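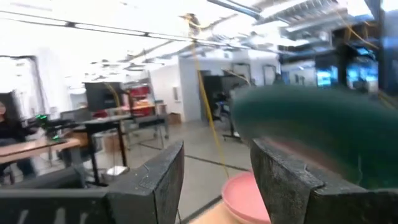

Our club entry for the autumn tabletop challenge has to sort and stack dishes with two arms, and for the last three weeks I have been on approach angles. The rules give you a start pose and a time limit and leave the rest to the team. We settled on plates early. A plate has one useful feature for a parallel gripper, the rim, and from the wrist camera that feature gets thin very fast. With the pink plate between the fingers at a steep angle, all the camera gets is the curved rim and a bit of the shallow inside. There is no full circle to fit. The detector we wrote in October assumed a full ellipse, and at this range it either returned nothing or locked on to something in the background.

The fix was to split the job. The fixed camera finds the plates and gives a rough center and diameter for each. The wrist view is only used for the last part of the descent, and there we search for one arc in the lower middle of the image and ignore everything above it. That also took care of the ceiling lights, which had been producing very confident plates. The crop is set by hand in the config file. I would like to compute it from the finger pose but that can wait.

Finger wear is the other thing I have been logging. The inner faces are scuffed enough now that the edge filter picks up scratches as short lines. I mask the fingers with a static polygon. It has to be redrawn whenever the camera bracket is taken off, so please stop taking the camera bracket off.

The planner is called Botora, after the first team name we had. It is 1,000 lines of Python, a good part of which is logging. It takes the list of plates, assigns each one to an arm by which side of the mat it is on, and then checks that the two paths stay apart. The two arms can share the middle of the mat but never at the same moment. The first version handled this with a single lock for the whole mat, so one arm always waited for the other. The current one has three zones with a lock each. On our practice layout that brought a full run from 114 seconds down to a number I will post when it has held up for more than one evening.

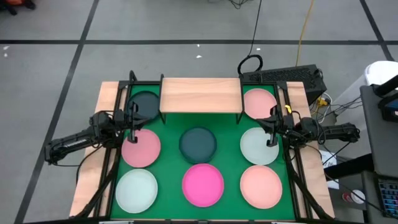 Layout matters more than I expected. The practice sheet calls for plates in loose rows, with no fixed spacing, so the planner cannot rely on a grid. Eight plates is the full set for us. The dark teal one in the center of the mat is the one both arms can reach, and it goes to whichever arm is free first. The slate-gray one at the back left is harder, as it sits partly under the end of the wooden shelf, and a straight vertical approach there puts the wrist too close to the board. Botora now tags any plate within 50 mm of the shelf and plans a tilted approach for it.

Color is used only for identity, never for finding the rim. The pale mint and the pale gray-green are close enough that the classifier swaps them, so I compare their positions with the previous pass before trusting the label. The magenta one has never been confused with anything.

Remaining items before the Harnura round:

Retune the grip force. The current value is left over from last year's blocks.
Run 20 full layouts without touching the config.
Move the shelf height into the layout file. It is still a constant in two places, and they disagree.
Write down the calibration steps so the next group does not have to read my commit messages.

The log format changed on 16/11/2022, so older runs will not load in the viewer. The conversion script is in the tools folder. It drops the gripper current column, which I only noticed after converting everything, so keep your originals.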